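April, early, before the heat comes on

Could not sleep past five, so I am writing this at the kitchen table with the dishes from last night still in the sink. I keep looking at them. I spent all of yesterday hearing about machines that are going to do dishes, and I came home and left mine to soak.

The drive to Rarkville took longer than it should have. They have the bridge down to one lane and I sat behind a gravel truck the whole way up the hill. Sheldon Kowalchuk was waiting outside with his coat open. He has been at Vudside for three years now and he looks tired in the way people look when they like their job. He gave me a sticker with my name on it, spelled wrong, and I wore it all day.

I told him what I wanted to know. Mother's house at Nendness is too much for her and it is getting to be too much for me. She can cook. She can still do her own wash if somebody carries it. What she cannot do is pick things up off the floor, or reach across a table and clear it, and by the time I get out there every surface has something on it. I asked if there was a machine that could do that, and I asked him to answer me as a friend and not as a man who draws a salary from the place.

He said no. Then he said, not yet, and then he took me in to lunch and talked for an hour.

His view is that floors are done. You can buy a thing to do a floor, and it will get stuck under the sofa and you will pull it out, but the floor gets done. Dishes are half done, because a dishwasher is a robot that we stopped calling one, and the loading is the part that is left. Laundry he would not give me any kind of date for. A towel he thinks they can fold. A fitted sheet he laughed at, and I can't fold one either.

Clearing a table is what his group works on. He showed me their sheet for the month. They had made 346 tries at picking up ordinary packages and moving them to a bin, and 313 had gone right. I thought that sounded very good. Sheldon did not. He said that leaves 33 times something got dropped or squashed or never picked up at all, and if I hired a boy who did that I would have words with him. He also said these were tries with a person standing by and the lights the same every day. At Mother's the lights are whatever bulb she had in the drawer.

The trouble is bags. I would have guessed glasses. But a glass is the same shape every time, and a bag is a different shape each time you touch it. It crackles and gives, and the printing on it is never facing the way you would want.

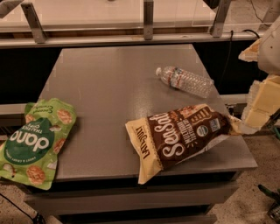

A person takes a bag by whatever part is handy and doesn't think about it. The machine has to settle on a part, and a thin crimped corner is a good place to hold and a hard place to get to. Bottles on their sides are another thing, he said, on account of rolling. And anything sitting over an edge worries him, because one nudge and it is on the floor, and then you have a floor job.

I asked about cost. He would not say for theirs. He did say that Smits, where he worked before, put an arm in at the packing line and it paid for itself, but it does one box of one size and it does it in a cage. Out of that cage it would be no use to anyone. The people on that line still do the odd sizes by hand. One of them told him she hoped it would learn to sweep.

So my answer for now is that a shop floor can have one, if the work is the same all day, and a house can't. I believe him. He has no reason to talk me out of something he would like to sell.

Left at four and stopped for gas, 29 dollars. Called Mother when I got in and told her no robot. She said she had not asked for one. She wants a grabber stick like the one her neighbor has, with the rubber ends, and could I bring it when I come. I looked one up and it is cheap enough. I will get two, one for the kitchen and one for beside her chair.

Also need to call about her gutters — the man never came back with a price. And see about Sheldon's book, which I have had since before Christmas and should have taken with me.

Heat just came on. Going to do the dishes.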